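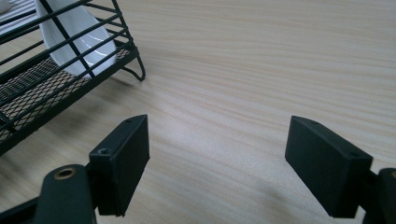
Dish rack collection, week two

The target for March was 200 usable demonstrations of the unloading task. As of 4 p.m. we have 65. The raw count is higher, but Baptiste Courtois went through the first batch and threw out every episode where tracking dropped near the rack. The wires are thin, black and repetitive, and the pose estimate drifts when they fill most of the view.

Two changes to the protocol. First, each episode now starts with the jaw open and held still over bare table for 2 seconds before the approach. Groleck, our alignment script, needs that pause to fix the start pose. Second, the rack gets moved and turned between episodes. In the early set it hardly moved, and the policy we trained on it reached for the same spot wherever the dishes were.

White dishes remain a problem. On a pale tabletop the rim washes out under the window light, and the operator tends to slow down just before contact. The policy copies the slowdown. I would like faster, less careful grasps in the data, including a few that miss and recover — Baptiste disagrees and wants misses kept in a separate folder until we have a baseline.

Episode 1781 in the shared index is mislabeled as a place and should be a pick. If you pulled the Osolov export before lunch, pull it again. Mugs are next, once the rack set is full.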